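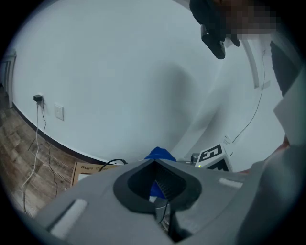
Painting the baseboards black was the best decision I made in this whole hallway. Thread on how I did it, what it cost in time, and what I'd change.

Background: second floor hall and the small room off it. White walls, white door trim, brown-gray plank floor. The baseboards were white too and looked bad within a month of every cleaning. Shoes, vacuum, mop water.

I asked my neighbor Baiba Rebane, who did hers two years ago. Her advice was to skip the sample cards, buy a quart, paint one short piece behind a door and leave it for a week. I did that in September. By the third day I had stopped noticing it, so I went ahead.

Paint is Risance trim enamel, satin, in their plain black. I looked at the gloss. Gloss shows every dent and these boards have plenty of dents. Flat black picks up a gray smear if you brush against it with a sock.

Prep took longer than painting. Vacuum with the brush head first, especially the top edge, where the dust packs down into the old caulk. Then a wipe with dish soap and water, then plain water. Let it dry overnight.

Light sanding, 220 grit. All you want is to take the shine off. I went too hard on the first board and got down to bare wood at one corner, so that corner needed primer and a day of waiting.

Caulk before you paint. The old line between wall and baseboard had pulled away in a lot of places. Against white trim you can't see a gap like that. Against black you can see it from the other end of the hall.

I cut out the loose parts with a utility knife, ran a thin new bead and smoothed it with a damp finger. White caulk, same side as the wall. The black paint goes up to it and stops.

Getting that stop clean is the whole job. I used tape on the wall, pressed down with a putty knife, and then painted a little of the WALL color along the tape edge first. When that dries it seals the tape. Then the black. Very little bleed.

The floor side was easier. Wide tape, and a strip of stiff cardboard slid along under the brush. There was one spot where I got lazy and the tape lifted. Scraped it off the plank with a fingernail the same evening and it came up fine.

Two coats. The can says to wait 3 hours between them. I waited until the next morning both times, mostly because I was at work.

Pull the tape while the last coat is still a bit soft. If it has already set, run a knife along the edge first or it takes paint with it. I know this from the closet side.

Total time was 14 hours over two weeks, counting prep, caulk and touch-ups. Baiba says hers took 8, but she has fewer doors.

Someone asked me whether to paint the door frames black too. I left mine white. The hall doesn't get much daylight and I wanted the contrast down low only. The frame meets the baseboard at a square corner, so you just end the black there with a vertical piece of tape.

Cleaning, now that it's been a while. Black does show dust. It's pale dust on a dark edge and you see it when the light is low in the late afternoon. It does not show scuffs, and scuffs were my actual problem. Dust comes off in one pass.

What I use is a dry microfiber cloth once a week and a damp one when I mop. Don't use anything with wax or oil in it. I tried the Netero wood spray on a short stretch and it went streaky. Had to wash it off with dish soap.

The other thing is the walls. With a dark line at the bottom you notice marks on the white above it, up to about knee height. I've gone over mine with a damp sponge twice. Go gently if your wall paint is flat.

The floor looks better too. It has a weathered finish and next to white trim it always came across kind of dirty. Next to black it looks like it was picked on purpose.

I had a quote for replacing all of it with taller boards. 2,000 for the hall and the room, materials included. Kept the old ones. A quart of enamel was enough for everything with some left in the can for chips.

What I'd change: do the caulk on a separate weekend. Buy better tape, the Feyisa stuff held and the bargain roll didn't. And do the piece behind the door last, once you have some practice, instead of first like me. It's the worst stretch in the house.

Next is the stairs. The skirt board there is still white and has a decade of shoe marks on it. If anyone has painted one without taking up the runner, tell me how you taped it.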